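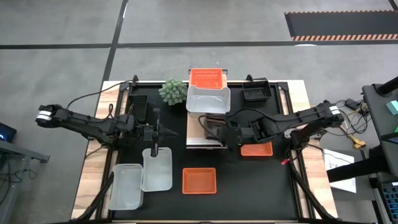
Figure 2. Two black robot arms over a worktable, with a white translucent bin at left.

4.2 How the singles end

The second part of the study looks at endings. A pop single can stop on a clear final chord or beat, or it can be turned down slowly while the band plays on. We call the first a cold ending and the second a fade. The difference is easy to hear in most cases, but a small group of songs do both: the backing fades while the lead vocal stops on a held note, or a fade is followed by a last drum hit at low volume. We coded these by what the backing does, so a song whose backing fades is a fade even if the singer stops cleanly.

The songs come from the Hauksdóttir collection, which holds the promotional copies sent to local radio in Flallent. We used all 319 singles in the collection for which a full-length version could be found. Radio edits were left out wherever they differed from the album version in the last thirty seconds, as stations often asked for an early fade to fit their news breaks. Remixes and live recordings were also left out.

Of the 319 singles, 258 have a cold ending and 61 fade. The fades are not spread evenly. They are most common among the slower songs and among songs whose last section repeats the chorus with no change to the words. Where the last chorus has new words, an added harmony line or a key change, the song nearly always ends cold. This fits the view that a fade is a way of leaving a loop that has no natural exit. It does not show that the writers chose the fade for that reason, and we have no session notes that would settle the matter.

We also expected the older singles to fade more often, and they do. The drop comes earlier than we had thought, though, and it is sharper for up-tempo songs than for ballads. Ballads from the Gana label go on fading well after the other labels in the collection have given it up. Most of these share a production team, so the Gana songs should be read as the habit of one studio and not as a trend. Taking them out leaves the direction of the result unchanged.

4.3 Listener task

To see whether the ending affects how a song is remembered, 54 listeners heard a set of short excerpts through the Lesteck test page. Each excerpt ran from the start of the last chorus to the end of the track. After a gap filled with a simple spelling task, listeners were given the title and asked to hum or sing the last line they could recall, and then to say whether the song had stopped or faded. Recordings were made on the listener's own phone or computer. Sound quality varied a good deal, and a few clips were too faint to score for pitch. These were kept for the second question, where only a spoken answer was needed.

Listeners were good at telling us which songs had stopped. They were much less sure about the fades, and several songs with a fade were remembered as having a clear final chord. The mistake rarely went the other way. When asked to sing the end of a faded song, most people gave the title line and then came to rest on the home note, even where the record never does so. In other words, they supplied an ending of their own.

There was no clear link between the type of ending and how well the last line itself was recalled. Songs with a short title sung at the end of the line did well in both groups. Songs already known to the listener did better still, and this effect was large enough to hide any smaller one. A later test should use songs that are new to everyone taking part, or new endings made for the same recording - a fade and a cold stop cut from one master. We had permission to do this for only 2 tracks, too few to report here, and they are left for the appendix.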